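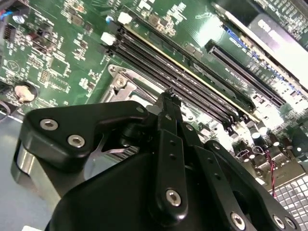 Peut-on mesurer par téléphone la confiance des habitants d'Addis-Abeba dans leur gouvernement ?

On en mesure une partie, celle que les gens acceptent de confier à une voix inconnue, dans la langue de cette voix. Le reste demande du temps sur place et des enquêteurs qu'on puisse rappeler ensuite.

Cahier de l'atelier Corne de l'Afrique, 17 août 2023

Reçu le rapport de Venckus sur la vague de mai. 1 491 entretiens téléphoniques, une page de méthode, beaucoup de graphiques. Le chiffre que tout le monde va reprendre est déjà en couverture : la part des répondants qui jugent le gouvernement actuel « meilleur que les précédents ». Je ne le recopie pas ici, je veux d'abord savoir ce qu'il compte.

Première chose qui me gêne : « les précédents ». Lesquels ? Un homme de soixante-dix ans peut penser à l'empereur, au Derg, à la coalition qui a suivi. Quelqu'un de vingt-cinq ans n'a connu à l'âge adulte que la toute fin de cette coalition, et encore. Le questionnaire ne précise rien. On additionne donc des comparaisons qui n'ont pas le même second terme, et on en tire une seule barre, bien verte.

Eglė a regardé la version amharique. D'après elle, le mot retenu pour « meilleur » peut aussi s'entendre comme « plus supportable ». Libor trouve qu'elle exagère. Je n'ai pas les moyens de trancher, mon amharique s'arrête aux salutations et aux prix. À faire relire par quelqu'un d'extérieur, et surtout par quelqu'un qui n'a pas vu le rapport.

Deuxième chose, la langue de passation. Amharique uniquement, « pour des raisons d'homogénéité ». Soit, mais alors on n'écrit pas « les habitants » dans le titre. Un vieux réfugié érythréen qui parle tigrinya à la maison répondra autrement, s'il répond. Les réfugiés ne sont d'ailleurs mentionnés nulle part. Exclus ? Comptés sans être repérés ? J'ai posé la question par courriel à Venckus, réponse polie et vide.

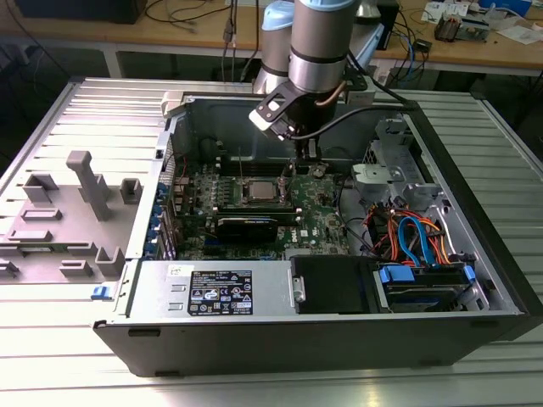
Troisième chose, le taux de refus. Il est donné en annexe pour l'ensemble, sans détail par quartier. Or c'est par quartier qu'il nous intéresserait, avec les évictions et les chantiers. Prys dit qu'un refus est une information comme une autre. Je veux bien, à condition de savoir de quoi. On peut raccrocher par peur, par ennui, ou parce que le bus arrive.

Côté terrain, nous avons nos 33 entretiens longs du fonds Dasow, enregistrés au même printemps. Relu la moitié ce matin. Je me méfie aussi des nôtres : presque tous recrutés par deux intermédiaires, presque tous dans des cafés, et Raimonds relançait beaucoup trop. Exemple dans l'entretien 12 : « Donc c'est mieux qu'avant ? » – « Oui, si vous voulez. » Ce oui-là est codé « approbation » dans Purnance. Il faut le reprendre. J'en ai trouvé d'autres du même genre et je n'ai pas fini.

Piret propose un code « concession » pour tous les « au moins » : au moins on mange, au moins il n'y a plus de rafles la nuit, au moins ceux-là parlent au peuple. D'accord sur le principe. Ma réserve : si on crée le code maintenant, on va en voir partout, y compris chez des gens qui sont tout bonnement contents. Il y en a. L'entretien 27 est enthousiaste du début à la fin et nous l'avons soupçonné d'être prudent, sans autre motif que notre surprise. C'est de la malhonnêteté de notre part, même petite. 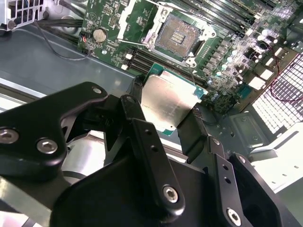
La note de synthèse que prépare Libor cite onze phrases sans les questions qui les ont amenées. Elles sont belles, elles se liront bien, et je ne sais plus quoi en faire. « Ils sont mieux que les autres » peut ouvrir une confidence ou la fermer poliment. Pareil pour le processeur que la pince tient juste au-dessus de la carte mère : sur une seule vue, impossible de dire s'il va vers son support ou s'il en revient. Je demande donc que chaque citation garde la question d'avant et la phrase d'après, même si la note double de volume. Libor objecte que personne ne lira une note deux fois plus longue. Possible. Il en fera un résumé, et on verra si le résumé dit encore la même chose.

Discuté aussi du quartier que nous appelons Jeltotine dans nos fichiers (nom de code, ne pas le rapprocher d'une carte dans un document qui sort d'ici). Prys voulait en faire le cas central. Or nous y avons quatre entretiens, dont deux dans la même famille. Pour moi c'est non. Il peut en faire un encadré s'il écrit noir sur blanc d'où viennent les quatre.

Sur l'indemnité : chaque personne a reçu 100 birrs pour le déplacement. Raimonds jure que cela ne change rien aux réponses. Comment le saurait-il ? Nous n'avons aucun entretien sans indemnité. Je ne dis pas qu'il a tort, je dis que la phrase « sans effet sur les réponses » doit disparaître du brouillon, page 40.

Ajout de fin de journée. Rappelé Venckus, obtenu quelqu'un du terrain cette fois. Les enquêteurs appelaient depuis un numéro affiché, et plusieurs répondants auraient demandé si c'était l'administration. Consigne : dire non et continuer. Rien de cela dans la page de méthode. Je note « auraient », je n'ai qu'une voix au téléphone moi aussi.
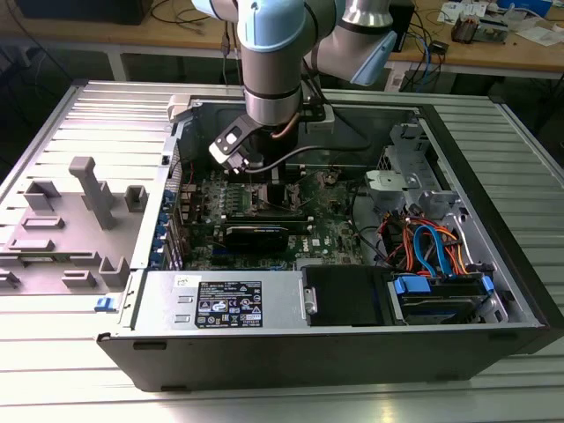 Reste à faire

Recoder les « oui » obtenus sur relance, en double, Eglė et moi séparément, sans regarder le code existant.

Demander à Venckus les refus par quartier et le texte exact lu en cas de question sur l'administration. Par écrit.

Piret teste « concession » sur cinq entretiens tirés au sort, dont le 27 s'il sort, pas autrement.

Retirer de la note toute comparaison entre leur chiffre et nos entretiens tant que « les précédents » n'est pas éclairci. Libor n'est pas d'accord, on en reparle quand il aura relu l'entretien 12.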